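3.2 Snack sorting as a measure of preference

Hendley's claim that people box their favorite snacks first rests on thin evidence. Chocolate bars, dried fruit and wrapped candy shared one blanket, so reach may matter as much as taste. 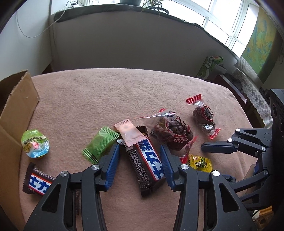 3.3 What the box can tell us

Luangrath reads the contents of a box as a ranking. We doubt it. Soft cake and small candy may simply fit well together.

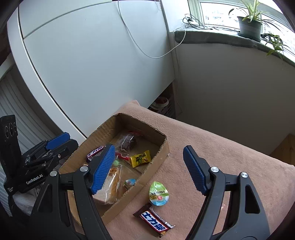

Figure 2. Snacks in a shallow cardboard box, with a slice of sponge cake or bread in clear wrap.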